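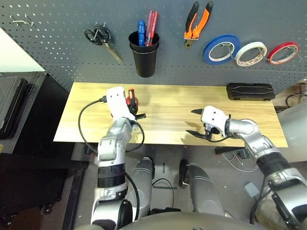 5 min read

Montserrat Robles has been putting tools in order for 23 years, first in her uncle's bicycle shop in Darnville and now for anybody who asks her. She told me that a tool wall must be read like a page, and that most people write on it too small. On a perforated board she likes each thing to hang by itself, the scissors with their long blades free, the screwdrivers standing in a cup, the blue, white and red tape side by side on their hooks. "When tape is in a drawer, you buy tape again," she said. "I have seen a man with a full drawer of tape going out to buy tape."

I met her in February in the back part of Espinoza, the hardware store where she gives her evening course. We had coffee from the machine, which she did not finish. She speaks slowly and she often stops to move something on the table with one finger.

I asked what is the first mistake. She said that people buy the board before they know what they own. They come home with hooks of every size, they fill the wall in one afternoon, and after one month the wall looks the same but the tools are on the table. "The hook was too tight, or it was too high. So the hand gets lazy. I don't blame the hand."

Her own method is simple, although she doesn't like the word method. For 10 days she asks her clients to hang nothing. They work as usual and leave on the table whatever they have used. What remains in the boxes after this time can stay in the boxes. What is on the table gets a place on the wall, between the waist and the eyes, and the nearest place is for the thing you take most often.
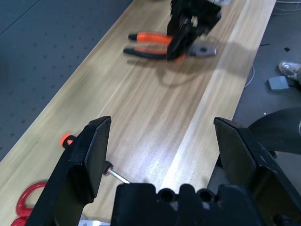 "Pliers are the difficult ones," she continued. "They open. You put them on one hook and they turn, you put them on two hooks and you need both hands to take them down." She prefers to hang them by the handles, with the jaws down, and she is strict about leaving space at the sides for the fingers. Screwdrivers she finds easy, and she accepts a cup for them if it holds only a few. When the cup is full it becomes a drawer again, she says, only a round one.

We spoke also about color. Some of her students want all handles in the same color, because they saw it in the Nandora catalog and it looked calm. She is against this. With a bright handle the eye finds the tool on a wooden table before you have finished thinking of its name. At home she still uses an old Drimo screwdriver that she painted yellow herself, badly, and the paint comes off on her hands in summer.

And the empty hooks? I had expected she would want them removed. She shook her head. She always leaves 2 of them, and she asks her students to do the same. "Something new will come. If there is no hook for it, it will live on the table for the rest of its life."

The next course at Espinoza is already full, but she keeps a list at the counter for the one after it.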